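Start Über uns Werkstatt Termine Mitmachen Kontakt

Plüsch, Filz und viel Geduld: Wir suchen Leute fürs Kuscheltier-Sortieren!

Bei Mendum stapeln sich die Stofftiere, und wir freuen uns über jedes einzelne. Bären, Hasen, Drachen, ein paar Wesen, über deren Art wir uns bis heute nicht einig sind – alles gespendet, alles soll wieder in Kinderzimmer zurück. Für unsere nächste Runde suchen wir 12 Menschen, die gern mit den Händen arbeiten und einen Blick für Kleinigkeiten haben. In der letzten Runde sind 2356 Tiere durch unsere Regale gewandert, und es hat richtig Spaß gemacht!

Was zu tun ist

Ihr nehmt die Tiere aus den Kisten, sortiert sie nach Größe und schaut euch Nähte, Augen und alles Aufgenähte genau an. Was lose ist, kommt in die blaue Kiste zum Nähtisch. Was fest sitzt, wird gebürstet und wandert ins Regal. Wer nähen kann (oder es lernen möchte), darf gern gleich am Nähtisch bleiben, dort sitzt Selim Ertürk und zeigt den Matratzenstich so lange, bis er klappt. Später packen wir die Tiere in Kartons für die Kindergruppen in Clangate und Bundgaard.

Was ihr mitbringt

Vorkenntnisse braucht ihr keine. Ihr solltet mindestens 16 Jahre alt sein und keine starke Stauballergie haben. Ein Einsatz dauert vier Stunden, mit Pause, und wir wünschen uns, dass ihr wenigstens dreimal dabei seid. Bequeme Kleidung reicht, Schürzen liegen bereit. Ringe und lange Ketten lasst ihr besser zu Hause, die bleiben im Plüsch hängen.

Was ihr bekommt

Für drei Einsätze zahlen wir eine Aufwandsentschädigung von 100 Euro, dazu gibt es Kaffee, Tee und belegte Brote. Auf Wunsch stellen wir eine Bescheinigung aus. Und wer sich unterwegs in ein Tier verliebt, darf am Ende eines mitnehmen – das war im Juni so und das bleibt auch so.

Welche Tiere auf euch warten

– Kleine zum Einstecken: Mäuse, Küken, Schlüsselanhänger. Davon haben wir die meisten.

– Große zum Umarmen, gern auch mit Verzierung. Am rosa Bären sitzen eine Erdbeere mit weißen Stichpunkten und eine weiße Stoffblüte mit gelber Mitte, daneben ein Blatt aus grünem Filz. Bei solchen Tieren prüft ihr jedes Teil einzeln.
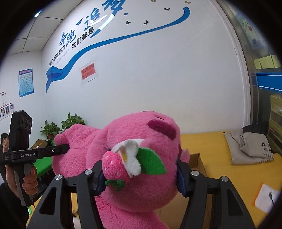 So meldet ihr euch an

Schreibt bis zum 31. August ein paar Zeilen an Jocelyn Fajardo, Stichwort »Clanar«, und nennt uns eure möglichen Zeiten. Ein Lebenslauf ist nicht nötig. Ihr könnt euch auch zu zweit anmelden, dann teilen wir euch an denselben Tisch ein.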